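Atelier partagé Plutov
Compte rendu de la réunion d'organisation du 11 janvier 2022

Présents : Carolina Baptista (animation de séance), Dace Stankevičius (établi montage), l'établi lunetterie au complet, l'établi horlogerie moins une personne, l'établi jouets représenté par celui qui avait perdu au tirage au sort.
Excusés : la reliure, en livraison.
Secrétaire de séance : l'auteur de ces lignes, désigné parce qu'il avait un stylo.

Début de séance à 19 h, sur le papier. Ouverture effective une fois les chaises retrouvées, deux d'entre elles servant de séchoir à la reliure.

1. Approbation du compte rendu précédent

Le compte rendu précédent est approuvé, à une correction près : il y était écrit que l'établi horlogerie « s'engage » à trier ses vis. L'horlogerie fait savoir qu'elle avait « envisagé de s'engager ». Le verbe est rectifié. Les vis restent dans leur état.

2. Armoire Stovard

L'armoire à tiroirs Stovard est en place contre le mur du fond depuis les vacances. Elle compte 21 tiroirs, dont l'attribution avait été votée en novembre. Dace rappelle la répartition : six pour le montage, cinq pour la lunetterie, cinq pour l'horlogerie, trois pour les jouets, deux pour la reliure. Le compte est juste, ce que l'assemblée salue avec une émotion contenue.

La lunetterie signale que l'un de ses tiroirs contient des yeux de poupée. Les jouets répondent que c'était provisoire. On rappelle que le provisoire, dans cet atelier, a déjà fêté plusieurs anniversaires, et les yeux de poupée devront avoir déménagé avant la prochaine réunion.

Discussion sur l'étiquetage. L'horlogerie souhaite des références, la lunetterie des mots, les jouets des dessins. Carolina propose des mots, écrits lisiblement, par quelqu'un d'autre que l'horlogerie. Adopté. Le mot « divers » est interdit sur toutes les étiquettes. Une exception est demandée pour « divers petits ». Refusée.

Le tiroir du bas à droite ferme mal. Stovard a été appelé deux fois. À la première, on nous a demandé si l'armoire était de niveau. À la seconde, si le sol l'était. La question du sol est renvoyée au point 6.

3. Commande Prultell

Les pots à vis commandés chez Prultell sont arrivés sans leurs couvercles. Les couvercles ont été réclamés et sont arrivés à leur tour, pour un autre diamètre : nos pots font 28 mm, les couvercles un peu moins, si bien qu'ils tombent au fond avec un petit bruit satisfait. Dace a renvoyé le lot et gardé un couvercle comme pièce à conviction.

Proposition des jouets : couvrir les pots avec du film alimentaire en attendant. L'horlogerie demande que l'on consigne son opposition. Elle est consignée.

Plafond de dépense pour le petit rangement : 810 euros jusqu'en juin, déduction faite des pots. La lunetterie voudrait des loupes sur cette ligne, au motif que les loupes aident à ranger. Carolina fait observer qu'avec ce raisonnement, le café aussi. Long silence intéressé. La ligne reste consacrée au rangement, sans loupes ni café.

4. Le plan de tri commun

C'est le point qui a pris le plus de temps et produit le plus de schémas.

Rappel des faits pour la reliure, absente : depuis octobre, tout ce qui tombe par terre dans l'atelier est ramassé et mis dans un seau. Le seau est plein. Il contient des vis, des ressorts, des axes, des branches de lunettes, au moins une dent (de peigne, selon la lunetterie) et de la poussière de provenance mixte. Chacun vient y pêcher quand il lui manque quelque chose, et repart avec autre chose.

Dace présente sa proposition. On trie le seau par petites poignées, à deux, sur un fond clair, et chaque pièce identifiée part aussitôt dans un casier. Pas de tas intermédiaire. Elle insiste sur ce point, ayant vu ce que l'horlogerie appelle un tas intermédiaire.

Questions de l'assemblée :

L'horlogerie demande qui décide de ce qu'est une pièce. Réponse : les deux personnes qui trient. En cas de désaccord, la pièce va chez celui qui sait à quoi elle sert. Si personne ne le sait, elle va dans la boîte aux orphelins, relevée une fois par mois.

Les jouets demandent si l'on peut garder une pièce parce qu'elle est jolie. Réponse : une par séance.

La lunetterie demande pourquoi deux personnes. Réponse : parce qu'une personne seule s'arrête au bout de dix minutes pour regarder les ressorts.

Il est ensuite question du support. Le bois de nos tables avale les petites vis, qui prennent sa couleur dès qu'on cherche ailleurs. La reliure avait suggéré par écrit un drap blanc. Essai fait en décembre, les ressorts s'y accrochent. Un miroir a été évoqué, puis écarté après que chacun s'est représenté la chose. Reste le panneau mat, qui a l'avantage d'être plat et de ne rien prétendre d'autre.

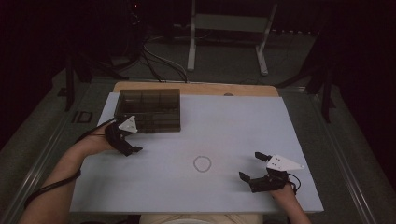
La méthode de Dace est adoptée à l'unanimité moins l'horlogerie, qui s'abstient par principe, et le tri se fera donc selon ses règles jusqu'à épuisement du seau. Le panneau bleuté occupe presque toute la table, il ne reste de bois qu'une bande étroite au fond, et cette bande n'est pas un vide-poche. Le casier fumé se place au fond à gauche, en léger retrait du bord. Le petit cercle tracé à la main vers le milieu reçoit la pièce en cours d'examen : une seule à la fois. L'horlogerie relève qu'il n'est pas tout à fait rond. C'est noté, et un compas lui est offert pour le prochain.

Reste à désigner qui garde le seau entre deux séances. Il est décidé qu'il dormira sous l'établi montage, couvert, et que l'on n'y pêchera plus en dehors du tri. Les jouets demandent une période de transition. Elle leur est accordée jusqu'à la fin de la réunion.

Sur la tache brune au bord du bois, discussion brève mais vive. La lunetterie y voit du vernis, les jouets du thé, l'horlogerie n'y voit rien du tout et rappelle qu'on lui a refusé les loupes - c'est la lunetterie qui les avait demandées, précise la lunetterie. On décide de passer un chiffon et de ne pas ouvrir d'enquête.

Un deuxième casier est demandé. Carolina préfère attendre les premières séances pour savoir combien de cases il faut réellement, l'horlogerie ayant tendance à distinguer des vis que le reste du monde considère comme sœurs. Pour commencer, une case par établi et une pour les orphelins. Le contenu est vidé dans les tiroirs Stovard en fin de séance. Un casier qui passe la nuit plein est réputé abandonné et son contenu retourne au seau, perspective qui a paru dissuasive à tous.

5. Éclairage

La lampe au-dessus de la grande table bourdonne. La lunetterie s'y est habituée et craint le silence. Les autres établis n'ont pas cette délicatesse. Remplacement du tube demandé à la maison Abbasi, à qui appartiennent les murs, le plafond et, en théorie, tout ce qui y est fixé. Si Abbasi ne répond pas avant la prochaine réunion, Dace montera sur l'escabeau. Carolina tiendra l'escabeau.

6. Le sol

Une bille a été posée sur le sol, au milieu de la pièce, devant témoins. Elle est partie vers l'armoire Stovard sans hésiter et s'est arrêtée dessous. Il est donc établi que le sol n'est pas de niveau et qu'il nous manque une bille (établi jouets, à rembourser).

Deux cales seront mises sous les pieds avant de l'armoire. La reliure a du carton de bonne épaisseur et sera mise à contribution, son absence valant accord.

7. Questions diverses

L'horlogerie fait remarquer que le mot « divers » est interdit. La question est jugée recevable et le point est rebaptisé « Reste ».

Reste :
Le balai appartient à tout le monde. Il est rappelé que cela comprend son utilisation.
La pince fine à manche rouge est revenue. Aucune question ne sera posée.
Les jouets préparent une vitrine pour juin et cherchent des engrenages en laiton, même abîmés. L'horlogerie en a, dit-elle, mais dans un tas intermédiaire.
La bouilloire est à détartrer. Tour de la lunetterie.

Décisions et suites

Étiquettes des tiroirs : Carolina, avant la prochaine réunion.
Couvercles Prultell au bon diamètre : Dace, qui leur a déjà écrit et garde copie.
Déménagement des yeux de poupée : établi jouets, sans délai.
Première séance de tri du seau : Dace et l'horlogerie, choisie pour son esprit critique. Deuxième séance : lunetterie et jouets.
Boîte aux orphelins : la lunetterie fournit une boîte qui ferme.
Tube de la grande table : demande à Abbasi envoyée par Carolina, escabeau en réserve.
Cales sous l'armoire : la reliure, à prévenir.
Bille : à récupérer quand l'armoire sera calée, ou avant, par quelqu'un de mince.

Prochaine réunion à fixer quand la reliure sera rentrée. L'horlogerie demande qu'elle commence à l'heure.

Séance levée après le rangement des chaises, à l'exception des deux de la reliure, qui sèchent encore.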